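Open Day at Ovinar, 28 April 2025

I went for the sewing tables and stayed for the laundry! Ovinar had opened up its whole top floor for the day, and by the time I got there the Wirel corner (yarn, dyes, a very tempting button wall) was three people deep, so I wandered down the corridor to the bedroom where the folding and bed-making sessions were held.

I loved it. The room had a real bed in it and a window with sky behind it, which felt so much nicer than a trade-show booth. The session ran 35 minutes, with up to 13 visitors at a time, and the talk was all about folding with a board. You lay the shirt on it, smooth it out from the middle, bring in the sides and then fold up the hem. I've folded T-shirts on my knee all my life and they come out like pancakes, so I took a lot of notes.

And the bedding! The sheet is printed all over with bright characters and little motifs, and there's a pink cloth and a green leaf print piled on top of it. Nothing matches and it's so cheerful. I want a sheet like that for my own spare room.
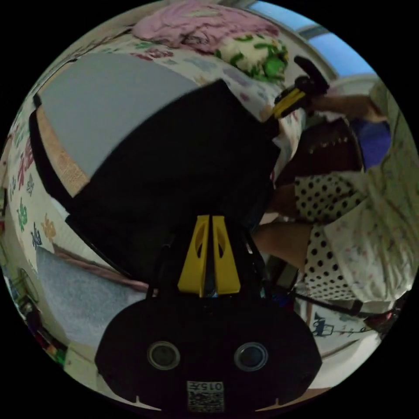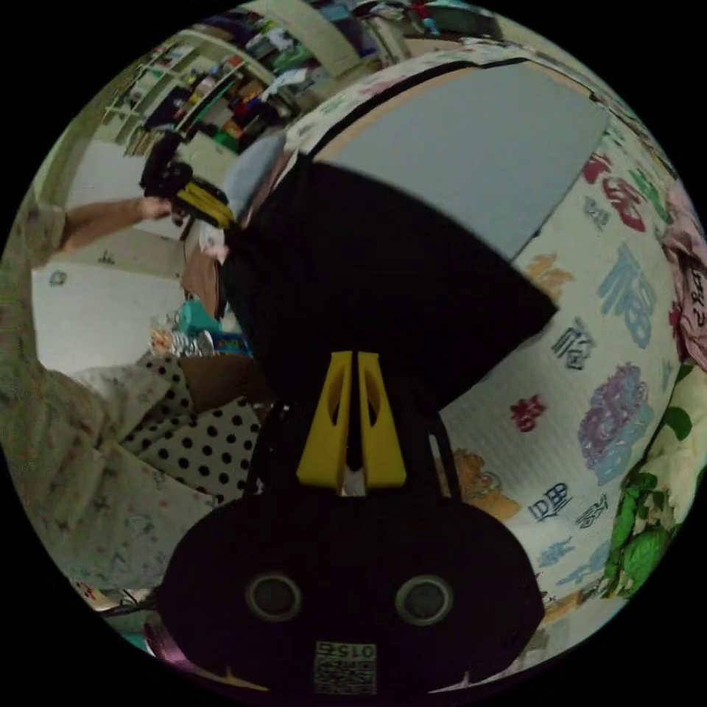
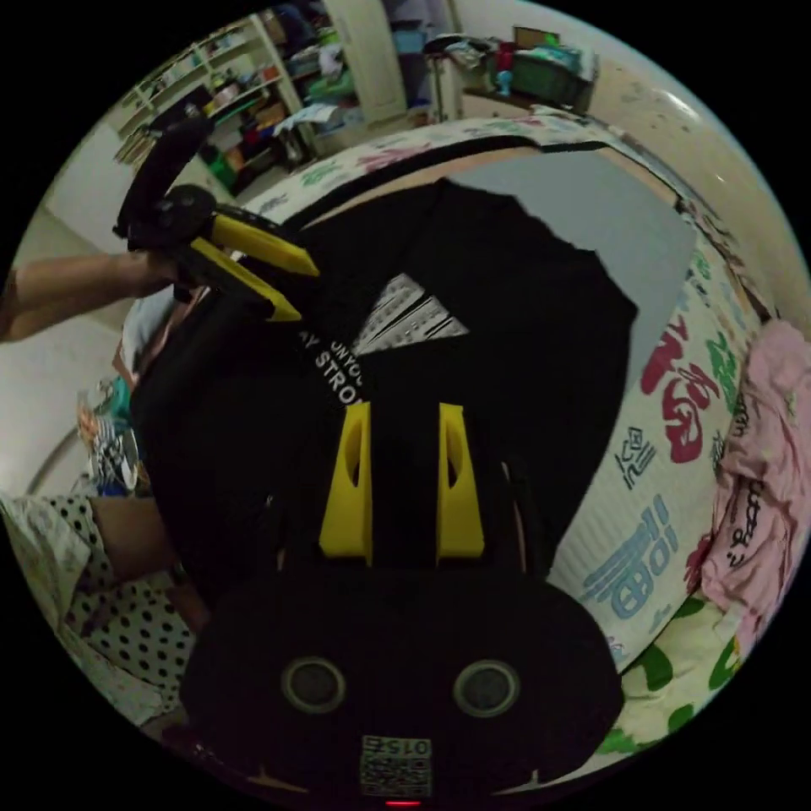

The gray board and that wonderful sheet.

Getting there and eating

Take the number 4 bus to the Dobos stop and walk up the hill. Entry was free, and tea and a bun at the Gerkex counter downstairs came to 3 dollars. Go early if you want a poppy seed one. The next open day is in August, and I've already put my name down for the mending class.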